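September, late, feet up
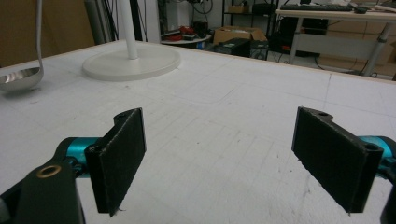 Lamp base and ladle still out on the white table, mid-afternoon.

Eleven hours on my feet and I still want to write this down before I forget how it felt, because I think today was the day the job changed for good (and I was eating a granola bar when it happened, of course).

So. The Sostcombe packing room has been doing mixed household returns for as long as I've been there. Lamps, ladles, colanders, those awful spice racks. A box comes in, you open it, you look the thing over, you decide if it goes back on the shelf or out the door to the discount people. I can do 200 on a good shift, and I was pretty proud of that number until the Rarkisora line started up next door. That one is set for 800 between morning and close. Eight hundred! I said it out loud in the break room and somebody laughed at my face.

Our end of things is the weird stuff, the items the line doesn't know how to pick up yet. We take the hand grippers and we do the pick ourselves, over and over, so the line can learn it from us. Squeeze, lift, turn, set down, open. My quota for today was 127 and I got there with maybe ten minutes to spare. The ladle was a pain all afternoon. You'd think a ladle would be the easy one, it's basically a handle! But I kept wanting to come at it the way I would with my own hand, with my wrist rolled over, and the gripper doesn't like that. You have to come in flat and slow and commit. The lamp base was nicer. Grab the pole, up it goes, done.

One of the pads has started to fray at the bottom and I wrote it on the sheet again. Second time this week. Tsuchiya sent us the replacement pads already but they're for the older handle, so they're sitting in a drawer being useless. I'm going to bring it up at the shift meeting and I'm going to be polite about it, mostly.

What I keep chewing on is how different I am at home now. I picked up the kettle tonight and noticed exactly where my fingers went. I've been picking up kettles my whole life and never once thought about it! I kind of love that part. I spent years being told this was a job anybody could do, and now there's a person in the office asking me to slow down and show it again because they want to see how I handle the slippery ones.

The other part I don't love. There used to be nine of us on the returns tables and there are four. Two went over to run the line and they got a raise, good for them, and they look tired. The rest went to the Skanesitz warehouse, which is 45 minutes farther each way, and one of them texted me a picture of her dashboard at a red light with no message. I didn't know what to write back. I sent a heart.

And it's quiet. We used to have the radio going and fight over it. Now I can hear myself breathe when I'm lining up a pick, and I talk to the ladle, I really do, I called it sweetheart today.

They asked if I'd train the next two people on the grippers starting next month. I said yes before they got to the money part, which was dumb. Have to ask about the money part. Also need to ask if trainers still have a quota, and find my good insoles, and pull the chicken out of the freezer before bed.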